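Filed under: Guides > Data Collection > Hand-Held Gripper
Shared 2 times · 0 comments

Section 4. Recording an empty-table baseline

Before anyone at a new site starts collecting demonstrations with the Flirnico hand-held gripper, we ask for a set of baseline clips over a bare work surface. It feels a bit silly the first time, waving an open gripper over a desk with nothing to pick up, but please don't skip it. The Besson training code uses these clips to learn what the fingers and the bench look like on their own, and the policies we trained at Divville with a baseline set were noticeably calmer about closing on shadows and wood grain than the ones we trained without.

You'll need the gripper, a charged battery, a table you plan to keep using, and a bit of patience.

4.1 Preparing the table

1. Clear the working area of the table. Cups, pens, tape rolls and yesterday's test objects all go somewhere else.

2. Leave the permanent marks alone. Scratches, scuffs and cable holes will be there in your demonstrations too, so the baseline ought to include them. Wipe off crumbs and dust, but there's no need to get out the polish.

3. Set the room lights the way you'll have them for the real sessions, and leave them that way. If you have blinds, choose a position now and write it in the site notes (we usually do ours at 10 in the morning, before the light starts moving about too much).

Note: A soft reflection on the table is fine. If the glare is so strong that you lose the edge of a finger pad in the preview, turn the table or shift the lamp.

4.2 Recording the open-finger clips

4. Hold the gripper over the table with the fingers fully open and pointing down at the wood. Both pads should show in the lower part of the preview, with bare table between them. 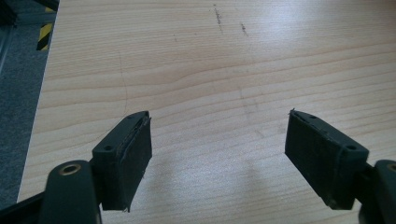
Figure 4-1. Fingers open over bare wood, with the pad shadows falling into the gap.

5. Start recording and hold still for 300 frames. Rest your elbow against your side if your arm gets tired — everybody's does, and a little drift won't hurt.

6. Without stopping the recording, move slowly across the table from one side to the other. Let the edge of the table and some of the floor come into view at least once. We learned this one the hard way in the first Motier runs, where every baseline was solid wood and the policy had no idea what to make of carpet.

7. Stop the recording and save it with the prefix "base_open".

Caution: Keep your free hand away from the fingers while the trigger is live. The pads are soft but the links behind them are not, and a pinch at the pivot smarts for a good long while.

4.3 Changing the viewpoint

One viewpoint isn't enough, I'm afraid. Our best results came from two clips taken over different parts of the same surface, 400 frames or more in each, counting both the still part and the slow sweep.

8. Move to another part of the table, or turn to face a different way, so that the background past the edge changes. Stands, cables and other lab clutter beyond the table are welcome in this clip. They make the baseline more useful, so don't go tidying the whole room on our account. 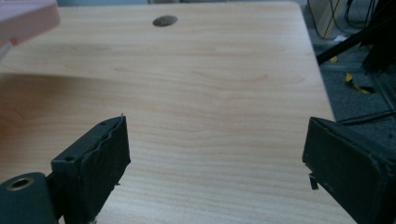 Photo: Divville lab, gripper view

9. Repeat steps 4 to 7. Check that the fingers stay open for the whole clip and that nothing has been grasped by accident.

10. Look over both clips at normal speed before you upload. You want visible grain, visible pads and an empty gap. Fraying on the foam is all right as long as those are the pads you'll go on using — if you change them later, please record a fresh baseline.

Note: The uploader rejects anything shorter than 240 frames after trimming. If a clip bounces back, it's nearly always a still section that ended too soon, so go back to step 5 and take your time over it.

When both clips are accepted, carry on to Section 5, where you'll place your first object and calibrate the grip width.

Last updated: July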